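Since March the sample packs for Moka have been filled by three of us and one arm, and I still get asked on the stairs if we've been replaced. No! I'm typing this, aren't I? What has changed is my wrists. We send out 3000 packs in a busy month, and I used to do around 1000 of them myself, pinching sweets out of a bowl all afternoon (my physical therapist sends her regards).

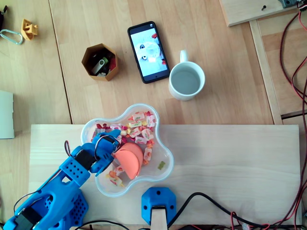
The part I didn't expect is how much of my day is now fussing over wrapped candy. Yee-man Kao wrote the picking routine, and she wants to know about every wrapper that slips, so I keep a log. It has 216 entries so far and some of them are quite rude. Soft things are my headache, wrapped ones are Tin-yau Pan's, and we trade when one of us gets fed up.

I do miss the chatting, I'll admit. When we all packed by hand you heard everybody's news by lunch. Now one person minds the bench while the others are on the phone to customers, so we've started having tea together at 2 and it helps a lot.

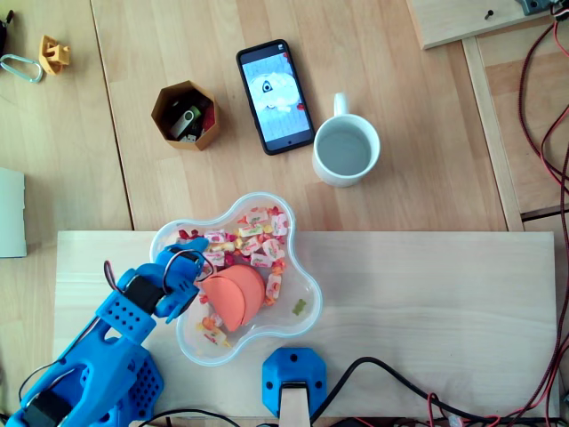
**Pedarden Packing & Samples Team**

If you'd like a turn at the bench, come down and ask for me or Tin-yau. You don't need to know any code, Yee-man has put the steps on one page. The Flaver order is next and we could use another pair of eyes on the log!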